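Kalkidan Weldu at the Rurnach

I went to hear Kalkidan Weldu sing at the Rurnach on 8th November. I'd bought the ticket back in the summer and nearly forgot about it. The program was all art songs, no arias, with Gadisa Seyoum at the piano. The hall seats far more than they sold, so they closed the balcony and moved everyone down to the front. I was in row three.

The first half was Schubert and Fauré. She took the Schubert slower than I'm used to, and I didn't love "Auf dem Wasser zu singen" at that speed. The Fauré was better. Her low notes are dark and steady and she doesn't push them. Seyoum kept the pedal light, so I could hear every word.
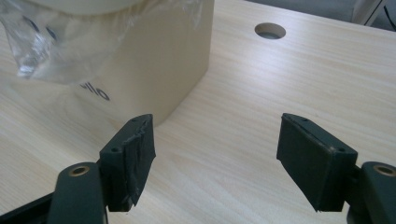
After the break

The second half was Brahms, then a set of Barber songs. "Sure on This Shining Night" was the best thing all evening. She sang the opening almost without vibrato and let it grow from there — I wish I had a recording. The half ran 60 minutes, a little long for me, but the people near me stayed very still.

There were two encores. The second was a short lullaby I didn't know, and she didn't announce it. If anyone reading this was there and caught the title, please leave a comment.

I walked home by way of the Wako bridge and put the Barber on when I got in, an old record with a scratch on side two. Next up is a string quartet in the same hall. I haven't bought a ticket yet. 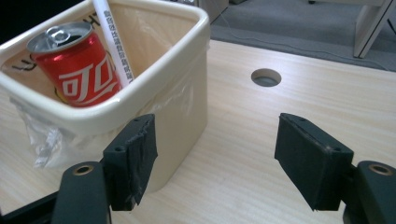
Coca-Cola can in the lined bin.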